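Workshop > Bench Work > Tips for Shared Benches

Filed under: Tidy Benches, Working with Machines

Since July our packing bench in Zirnovmont has had a pair of arms on it, and the people who used to pack full time now mostly set out, check and put right. These are the habits that have made the job easier. Most came from Efua Osei and Yuzhen Xue, who have the early shift.

Coil every cable before it goes on the bench. A loose lead will catch on a finger and take its neighbours with it. Wind it round your hand, tuck the plug end where you can see it, and lay it flat.

Keep the middle of the bench for whatever is being handled next. 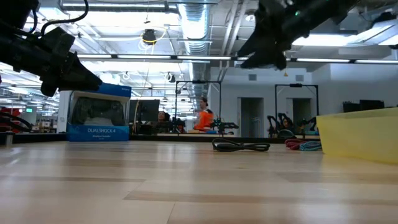 Sorting is where the day has changed most. Jianguo Hao used to get through 200 leads before lunch and went home with sore wrists. Now he sets out a few pieces at a time and steps back. Mixed goods want a bit of thought: stand a boxed item up to one side, like the DUALSHOCK 4 on the left, and give the coiled leads their own patch of wood. Put the bin at the edge, as with the yellow one, so it's easy to lift away. Two braided cables left close together, like the red and the teal-blue, are best moved a hand's width apart before you start.

Wipe the wood down with a barely damp cloth and dry it straight away. Polish makes the boxes slide.

Write down what you put right by hand. We use a notebook on a string - the Jatness screen has a place for notes but it takes six taps to reach. After roughly 3,000 items the notebook showed that most of our trouble came from cable ties left on too loosely.

Swap jobs every 2 hours. Watching is more tiring than packing, and Yanling Han found she missed things towards the end of a long spell. It also means everyone keeps their hand in at packing, and we needed that the afternoon the power went.

Spare ties live in the drawer under the kettle.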